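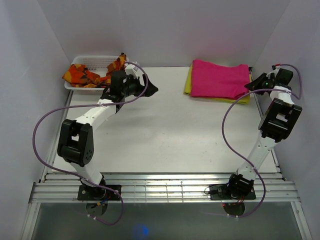

## Folding corner: the basket that never empties

Anahera Baxter asked me for "a few lines on laundry" for the newsletter, which was brave of her, as I can talk about towels for a whole afternoon. So get yourself a cup of tea.

I've been trying to do my folding the same day it comes off the line since February, and I'm pleased to say it mostly works! The trick (if you can call it a trick) is a white plastic basket at one end of the table and a folded pile at the other. Things go from left to right and they don't come back. I used to fold on the bed, and by bedtime the whole lot had been shoved onto the chair, and by morning I was pulling a tea towel out from under the cat.

Patterned things are my downfall. Anything in oranges and browns looks perfectly all right scrunched up, so it stays in the basket longest. Plain bright colours show every crease and I get to them first. A magenta cloth on top of a yellow-green one cheers me up no end, and I've started stacking by what looks nice together. Rhys Stubbs says this is no way to run an airing cupboard. Rhys keeps his in order of size and I've seen it, and it is very impressive, but it's all beige.

### Ribbed cloth, a small grumble

Several of you wrote in after the last issue about ribbed fabric, and how it never lies flat. I'm with you. It stretches one way and sulks the other, and if you pick it up by the middle it twists round on itself and you've got a sort of pink rosette where your neat edge should be.

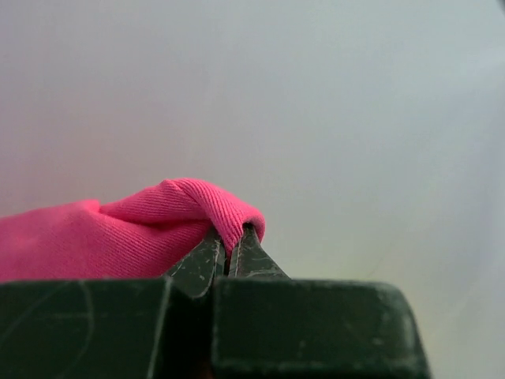 What I do now is hunt for two corners before I do anything else, hold them apart and give the whole thing one good shake. Then down on the table with the ribs running away from me, smooth it with the flat of my hand, and fold across the ribs first. If you fold along them first it springs open again while you're reaching for the next one – maddening. Don't press hard either, just let it settle for a moment.

Heavier cloths I fold in thirds, thinner ones in half and half again, and I always put the fold towards the front of the shelf so I can grab one without the rest coming too. My Lehner tea towels are the exception. They're so stiff they could stand up by themselves, so they live in the drawer.

We're having a linen swap at the Flenavton hall later in the spring, by the way. Bring 2 things and take 2 things home, washed please, and folded however you like (Rhys will be refolding them anyway). I'm bringing a tablecloth I've never once got square, and if anyone can show me how to deal with a round one I'd be very grateful. Anahera has the list, so give her your name if you'd like to come.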